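How to Plan a Self-Drive Wildlife Weekend on the Testdale Coast

I've done the Testdale coast four times now, twice badly, and people keep emailing me to ask how I set it up. So I'm finally writing the whole thing down in one place, and next time I can just send a link!

Step 1: Pick your base

You've got two choices, Usgate or Bremum. Usgate is the bigger town, with the grocery store, the only gas station that stays open past dinner, and the ferry dock. Bremum is prettier and much closer to the seal beach, but you'll be driving back to Usgate for pretty much everything else. First-timers should stay in Usgate. If you've been before and you're happy to bring your own food, go for Bremum and get the early mornings to yourself.

Step 2: Book the boat before the bed

I got this the wrong way around on my first trip. The seal and seabird boat takes 13 passengers, and on summer weekends it fills up long before the hotels do. Choose your sailing, wait for the confirmation email, and only then go looking for a room. Ask for the early departure if you can stand it — the water tends to be calmer and the light on the cliffs is gorgeous.

If you get seasick, take your pill before you leave the hotel. Saskia McPhee, who came along on my second trip, took hers on the dock and spent most of the ride with her head between her knees.

Step 3: Sort out the car

You really do need one. There's a bus, but it doesn't stop anywhere near the trailheads. Get the smallest car you can fit your bags in, as the coast road narrows to one lane after the second bridge and you'll be backing up for delivery vans. Fill the tank in Usgate. My last trip came to 638 miles door to door, including one wrong turn I'm not going to discuss.

Step 4: Walk to the lookout

Park at the Bremum end of the beach and follow the yellow posts uphill. The climb is 400 feet and it's steeper than it sounds, so wear real shoes (I've done it in sandals, please don't). At the top, keep behind the rope and give your eyes a few minutes to adjust. At first you'll think it's all rocks down there, and then one of the rocks will roll over and scratch itself.

Bring:
Binoculars
A windbreaker, even in July
Water and something salty to snack on
Cash for the parking box, coins only

Dogs aren't allowed past the second gate. In January, when the pups are on the beach, the lower path closes completely and you'll have to stick to the top trail.

Step 5: Eat at Mavromatis

Mavromatis is the little Greek place up the hill from the Usgate ferry dock. Get the grilled octopus and the lemon potatoes, and call ahead if there are more than four of you. My friend Roel Van Damme ate there three nights in a row and would've made it four if they hadn't been closed.

Step 6: Leave a gap in the schedule

Boats get canceled for wind all the time. I now keep the second morning completely free so I can rebook, and if the boat goes out on day one like it's supposed to, I have a bonus morning for sleeping in or poking around the harbor. 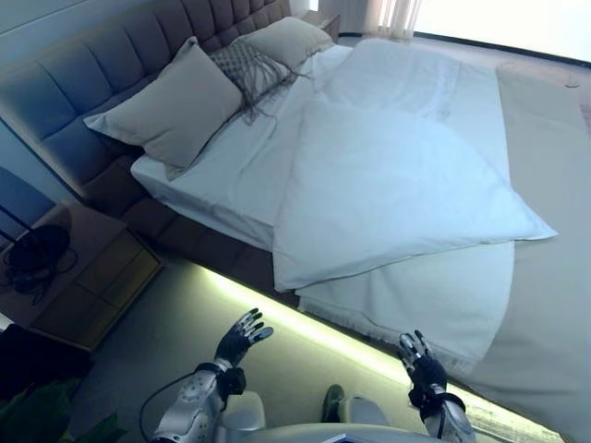

I'd also add a night at the end if you can swing it. The drive home feels twice as long when you start it straight off the boat, with salt in your hair and nothing but crackers in you. Checkout at most of the Usgate places is 11, and they'll usually let you leave the car in the lot until midafternoon if you ask at the desk. That's enough time for one more walk along the harbor wall and a coffee for the road.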